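Weiß im Innenraum: Auswahl, Bemusterung, Ausbesserung
Sprechnotizen zum Vortrag von Nadège Jacquet, Planungsbüro Alteo
Stand 27/01/2025

Folie 1 — Titel
Kurz begrüßen, Namen sagen, Büro nennen. Wir planen Oberflächen für öffentliche Gebäude, überwiegend im Bestand. Heute geht es um weiße Wände und Decken. Fassaden lasse ich weg, das ist ein eigener Vortrag. Fragen gern zwischendurch, die Folien mit den Messwerten kann ich notfalls kürzen.

Folie 2 — Ausgangslage
In der Ausschreibung steht oft nur »Anstrich weiß, matt«. Damit kann der Betrieb fast alles liefern. Der Bauherr hat meistens ein bestimmtes Weiß im Kopf, der Architekt ein anderes, und auf der Palette steht ein drittes. Gestritten wird dann nach der Abnahme.
Frage ans Publikum: Wer hat schon einmal eine fertige Wand wegen des Farbtons neu streichen lassen? Kurz warten, Handzeichen ansehen, weiter.

Folie 3 — Das Beispiel Ordale
Die Mediathek Ordale begleitet uns durch den ganzen Vortrag. Umbau einer ehemaligen Schule, Lesesaal im Obergeschoss, Kinderbereich unten. Zu streichen waren 1459 Quadratmeter Wand. Die Decken kamen extra dazu, 760 Quadratmeter, zum großen Teil alter Gipsputz mit Rissen.
Der Lesesaal hat Fenster nach Norden und zum Hof. Gegenüber steht ein Haus mit Ziegelfassade. Am Nachmittag kommt von dort ein rötliches Licht herein, das man im Grundriss natürlich nicht sieht. Den Grundriss trotzdem zeigen und auf die Hofseite deuten.

Folie 4 — Was Weiß ausmacht
Drei Begriffe, nicht länger als zwei Minuten.
Hellbezugswert: wie viel Licht die Fläche zurückgibt. Zwei Töne mit gleichem Wert können trotzdem verschieden aussehen.
Buntanteil: jedes gebrochene Weiß hat eine Richtung, gelblich, rötlich, grünlich oder bläulich. Auf einem kleinen Kärtchen fällt sie kaum auf, an einer langen Wand sehr wohl.
Glanzgrad: stumpfmatt, matt, mittlerer Glanz. Je stumpfer die Oberfläche, desto ruhiger wirkt sie im Streiflicht, desto empfindlicher ist sie aber meist gegen Reiben und Wischen.

Folie 5 — Matt im Schatten
Eine matte Fläche streut das Licht in alle Richtungen. Es gibt keine Glanzstelle, an der sich das Auge festhält. Dafür sieht man Helligkeitsverläufe, auch ganz schwache. Viele Laien halten so einen Verlauf für einen Fehler im Anstrich und verlangen Nachbesserung. 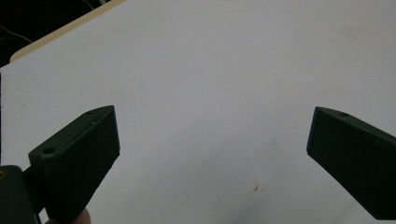 Glattes, mattes Weiß, unten zur Mitte hin eine Spur grauer

Auf der Baustelle hilft ein einfacher Test. Ein Stück weißen Karton flach an die dunklere Stelle halten, dann an die hellere. Wenn sich der Karton mitverändert, liegt es am Licht. Bleibt der Karton gleich und nur die Wand wirkt anders, muss man mit dem Maler reden. In Ordale haben wir das mit der Bauleitung zusammen gemacht und uns damit zwei Mängelpunkte im Protokoll gespart.

Folie 6 — Bemusterung
Für den Lesesaal hatten wir sieben Weißtöne in der Auswahl. Das war zu viel. Nach dem vierten Muster sagt jeder nur noch »das vorige war besser«. Heute würde ich mit drei Tönen anfangen und erst dann erweitern, wenn keiner davon passt.
Muster nie direkt auf die alte Wandfarbe streichen. Die Nachbarfläche verfälscht den Eindruck, gerade bei vergilbten Altanstrichen. Besser große Platten grundieren, zweimal deckend streichen und im Raum an verschiedene Wände stellen. Morgens ansehen, mittags, und noch einmal bei eingeschaltetem Kunstlicht.
Die Platten hinten beschriften: Hersteller, Ton, Glanzgrad, Charge, Werkzeug. Das Werkzeug wird gern vergessen. Gerollt und gespritzt sieht derselbe Eimer verschieden aus.

Folie 7 — Kunstlicht
Am Leseplatz waren 500 Lux gefordert. Der Elektroplaner, Büro Pangilinan, hat mit einer sehr hellen Decke gerechnet. Als die Bauherrschaft ein gebrochenes Deckenweiß wollte, musste neu gerechnet werden. Das Ergebnis lag noch im Rahmen, die Abstimmung hat aber den ganzen Februar gekostet.
Deshalb mein Rat: den Hellbezugswert der Decke früh festschreiben und dem Lichtplaner schriftlich geben. Über den Farbstich kann man danach noch reden.
Lichtfarbe ebenfalls früh klären. Warmweiße Leuchten machen aus einem gelblichen Weiß schnell ein Beige. Bei uns war das im Flur vor den Garderoben so, und dort ist es auch so geblieben. (Foto vom Flur habe ich nicht dabei, einfach erzählen.)

Folie 8 — Wände, an die man fasst
Treppenhaus, Garderobe, Kinderbereich. Stumpfmatt ist dort nach einem Jahr fleckig. Wer wischt, poliert die Fläche und bekommt glänzende Stellen, die im Gegenlicht stärker auffallen als der Schmutz vorher.
In Ordale haben wir im Kinderbereich bis zur Türhöhe eine strapazierfähigere Beschichtung verwendet, darüber matt. Die Trennlinie liegt auf der Oberkante der Türzargen. Ein gleicher Farbton in zwei Glanzgraden sieht an der Kante immer nach zwei Farbtönen aus — das vorher zeigen, sonst kommt der Anruf.

Folie 9 — Ausbessern
Der häufigste Fehler: Der Hausmeister tupft mit einem kleinen Pinsel über die Schramme. Auf matten Flächen bleibt der Fleck sichtbar, auch mit Farbe aus demselben Eimer. Immer bis zur nächsten Ecke oder Fuge streichen, mit der gleichen Rolle wie beim Erstanstrich.
Reste in kleine, gut schließende Gebinde umfüllen, frostfrei lagern, Datum drauf. Einen halbvollen großen Eimer kann man nach ein paar Jahren wegwerfen.
Für das Folgeprojekt Jasia haben wir ein Blatt für den Betrieb entworfen, eine Seite, mit Ton, Glanzgrad und Rolle je Raum. Das Blatt kurz hochhalten, Kopien liegen hinten am Tisch.

Folie 10 — Formulierung für die Ausschreibung
Langsam vorlesen, die Leute schreiben mit.
»Anstrich innen, Farbton nach freigegebener Musterplatte, Glanzgrad stumpfmatt, Nassabriebklasse gemäß Raumliste, Auftrag gerollt. Musterplatte verbleibt bis zur Abnahme auf der Baustelle.«
Dazu gehört die Angabe, unter welchem Licht abgenommen wird. Wir schreiben: Tageslicht und eingeschaltete Raumbeleuchtung, Betrachtung aus üblichem Abstand, kein Streiflicht mit Handlampe. Bei der Decke im Lesesaal hat uns der letzte Halbsatz sehr geholfen. Dort zeichnete sich jeder alte Riss ab, sobald jemand von der Seite hineinleuchtete.

Folie 11 — Fragen
Wenn nach Kalk- und Silikatfarben gefragt wird: auf mineralischem Untergrund gern, auf alten Dispersionsanstrichen nur nach Prüfung. Zu Preisen nichts sagen, die Angebote lagen zu weit auseinander.
Musterplatten nach dem Vortrag wieder einsammeln — beim letzten Mal fehlte eine.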